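Home Forums New posts Search Log in

Produce display: restocking from slotted crates

shelfdepth_60
We run two tiers of black metal shelving with dark trays, apples and citrus, Witden uprights. Bay width is 900 mm and the trays measure 890, so there is very little play. Stock goes out in light blue perforated baskets. My question is whether to tip the basket over the tray or place fruit by hand.
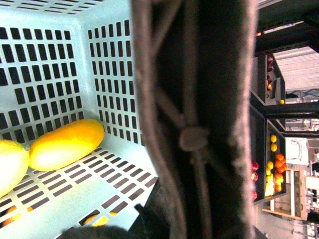
Hand placing is my default for anything soft. Tipping is faster, but a slotted floor has edges and every slot is a possible mark on the skin. With only a couple of yellow fruits left on the crate floor, as there, I see no case for tipping at all. The row of oranges in the lower tray was placed, and it holds.

Muter
Disagree. Tip at a low angle with the rim resting on the tray lip and the fruit rolls a hand's width at most. Bruising comes from drop height - the slots have little to do with it. We use part 2904 liners from Jarkero in the trays and cull very few apples.

Nhàn Bùi
Drop height matters, agreed, but so does what is already in the tray. Apples rolled onto apples will bruise at the contact point. Clear the landing area first.

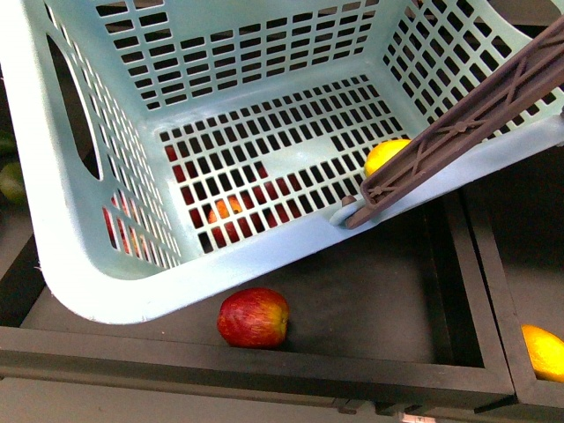
I would also keep lemons and apples in separate baskets. Sorting at the shelf costs more time than tipping saves.

shelfdepth_60
Separate baskets means twice the trips from the back. Not convinced.

Muter
Then use a divider in the basket. Noh sells one. It rattles.

Nhàn Bùi
Or a divider in the tray, set on a slant. Oblong fruit goes in the wide side, on its side, stem end to the back. 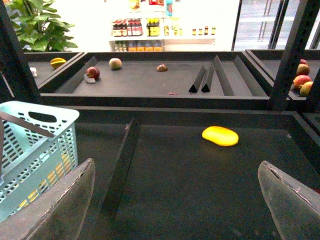 Wipe the tray before refilling. Dust shows on a matt dark surface and transfers to pale skins.

shelfdepth_60
Will try the low tip on apples only, 60 per tray, and keep placing the rest. Cull numbers in October.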